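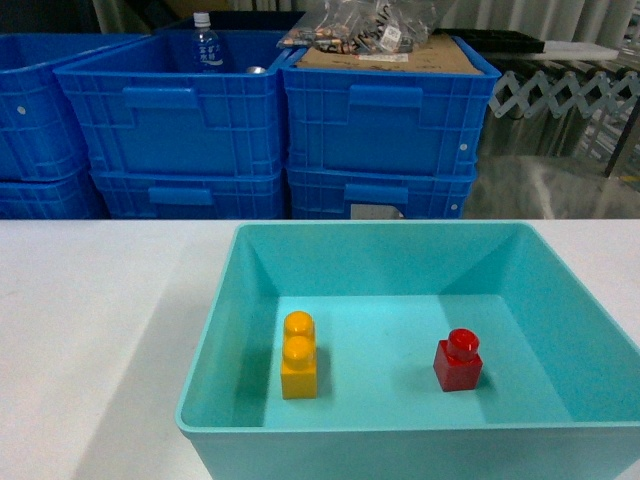 Storing and sorting chunky bricks

mossbank_4
Finally got round to sorting the big toddler bricks at our playgroup and I'm so pleased with it! I use a shallow turquoise tray on a white table, tip a bit in, pick out one colour, put the rest back and go again. Reds and yellows are done. Everything then goes into blue plastic tubs. We had 154 bricks at the last count in April and I'd love to know how other groups split theirs up.

Tilly Teapot
Lovely! We sort by size instead. Ours are a mix of Rorkari and Nazari and the studs don't grip each other properly, so check that before you mix them.

mossbank_4
Ooh, good point. All ours came in one Flillero bundle so I think we're safe. Singles and doubles together for now.

gravelpath
Colour sorting looks smashing for 2 days and then the children arrive. I'd go with one big tub, lid off, let them dig. Half the fun is the noise.

mossbank_4
Ha, the noise! But mine build so much more when they can find a yellow one. The tubs live on metal racking with slots up the uprights, so shelves can go wherever you fancy. I've left a big one empty for whatever turns up next.

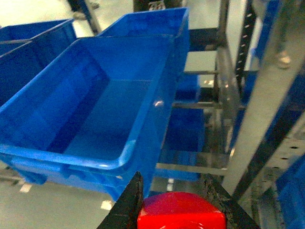

Pondweed
Open tubs every time, gravelpath is right about lids. I'd still keep the singles apart though, they sink to the bottom and never get used. We put ours in a little Fevance basket and they're the first thing to go now.

gravelpath
Fair enough on the singles. Still not sorting by colour!

Tilly Teapot
Do you wash them in the tray as well? Ours get a warm soapy soak, then a night on towels. The doubles hold water in the bottom for ages.

mossbank_4
Haven't tried it but I will! Shaking them out first, I take it?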